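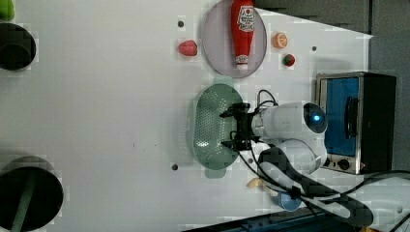

I rewrote the demo session checklist for the teaching table after our July walk-through, because the old one was written for the hand-guiding days and half of it made no sense any more. We still guide the arm by hand for some tasks, but most demonstrations now come from the remote handles, and the things that go wrong are different. Cables, mostly! Look at how the black bundle drapes over the lower right of the table, right across the little blue cup. You can record a whole demonstration and only find out on playback that the robot has learned to go near a cup it can barely see. So cables have moved up to the top of the list, and I've put my own comments in after each item so you know what I was thinking (or grumbling) when I ticked it.

Demo Station Checklist, Kitchen Task, Table 2
Use before every block of demonstrations. Mark each item OK, FIX or N/A.

PART A. BEFORE POWER

A1. Emergency stop within reach of the person on the handles. OK
Comment: Reach means reach, sitting down, with one hand still on a handle. Josefien has shorter arms than me and she's the one who caught this last time, so I've moved the button closer.

A2. Wrist cable loop has slack through the full range of motion. FIX
Comment: Fine on straight reaches, tight when the wrist turns all the way over. I've re-clipped it once and I want a second opinion before anyone runs long sessions.

A3. Thick cable sleeve clear of the props. FIX
Comment: See my rant at the top. Route it behind the arm if you can.

A4. Table bolts and rail bolts checked by hand. OK
Comment: Go along the whole blue rail. It's boring and it takes a minute.

A5. Nothing on the table that gets hot, breaks or spills. OK
Comment: Play food only, please. Somebody left a real coffee beside the arm in the spring and I'm still not over it.

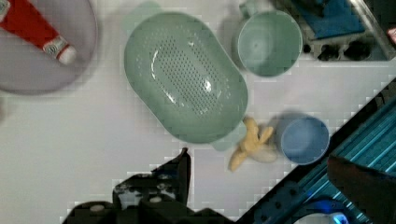

Heather Donnelly
Demonstration lead and station inspector, Wustel

PART B. CAMERAS AND PROPS

B1. Wrist camera picks up the target from the start pose. OK
Comment: I like to see the whole colander and the banana before I touch anything, with the tip of a finger showing near the bottom so I know where the gripper is. If you can't find the finger in your view, stop and sort out the camera mount first.

B2. Overhead camera picks up the same target. OK
Comment: Check both views at the same moment. One of them once turned out to be showing me a saved picture from the day before, and I was steering by it. Not my proudest morning.

B3. Props placed by the start card. OK
Comment: The card says "near the plate" and I know that bothers people. It's meant to be loose! If the strawberry sits in exactly the same spot for 400 demonstrations, we get a robot that can pick up a strawberry in exactly that spot. Nudge things. Turn the mug. Just don't bury one prop under another unless the card asks for it.

B4. Prop names on the card match the names in the log. FIX
Comment: We have "strainer" on one and "colander" on the other. I don't care which, pick one. Kane says the log is easier to change, so Kane gets the job.

B5. Lens wiped. OK
Comment: With the cloth from the drawer. Shirts don't count.

PART C. TEACHING BY HAND

C1. Arm in free-drive mode and confirmed by a gentle push. OK
Comment: A gentle push, then wait. If it pushes back, it isn't in free-drive, whatever the screen tells you.

C2. Hands on the guiding points only, never between the fingers. OK
Comment: I watched everyone do this and it was good. Long sleeves rolled up, hair tied back, lanyards off. Mine included, I forgot.

C3. Second person at the stop button. OK
Comment: They are watching the arm. They are not answering messages.

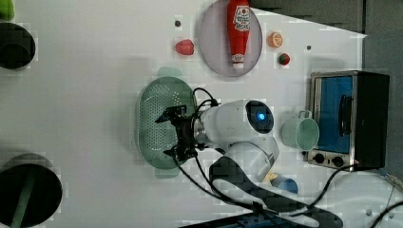
Table 2, gripper over the colander with the fingers slightly open.

PART D. TEACHING BY REMOTE CONTROL

D1. Handles matched to the arm before taking control. OK
Comment: Line up your handles with the arm's pose first, or it will swing to meet you. The Kerico handles are a lot more forgiving than the old pair, but I'd still rather you did it slowly.

D2. Speed limit on for new drivers. OK
Comment: Stays on until you've done 8 clean runs in a row. Darcy asked whether a run counts if you drop the piece and pick it up again. Nope, sorry. Keep the recording, though, since recoveries are really useful to learn from and we don't have enough of them.

D3. Pause above the object before closing. OK
Comment: Hover, check both views, then go down. People who are good at video games skip this and they're the ones who clip the colander rim.

D4. Reaches toward the oven done at reduced speed. FIX
Comment: We're all too quick on that side of the table. The wrist has to come around past the mug and then you're close to the oven door, and it's easy to misjudge from the overhead view. I've asked for a softer speed zone there.

D5. Bad demonstrations labeled straight away. FIX
Comment: I went through 131 recordings from the last block and found several with no label where the driver had plainly given up halfway. Say it out loud, type it in, move on. A failed try with a label is worth having, and one without a label is just going to confuse the training. 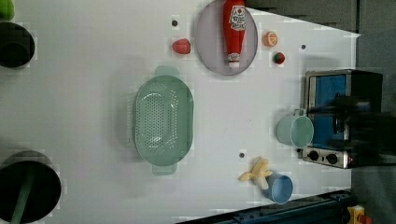

Jarrah Ellery: On D4, could we split it in two? I have no trouble going toward the oven, it's backing out that gets me, because my hands want to hurry once the hard part is over. I'd put the slow zone on the way out as well. Also, does the pause in D3 apply when we're guiding by hand? I've been doing it and I don't know if it's wanted.

My reply: Yes to the split, I'll make it D4a (in) and D4b (out). And yes, please pause in both modes, just make it a short one – long pauses end up in the recording and then the robot learns to dawdle.

STILL OPEN
A2 wrist loop, second look: Darcy
A3 cable sleeve: me
B4 names in the log: Kane
D4a and D4b slow zone: Josefien
D5 labels on the old recordings: me again, with snacks

Next check at 8 in the morning before the first block. Bring your own copy, the printer by Table 2 is out of toner.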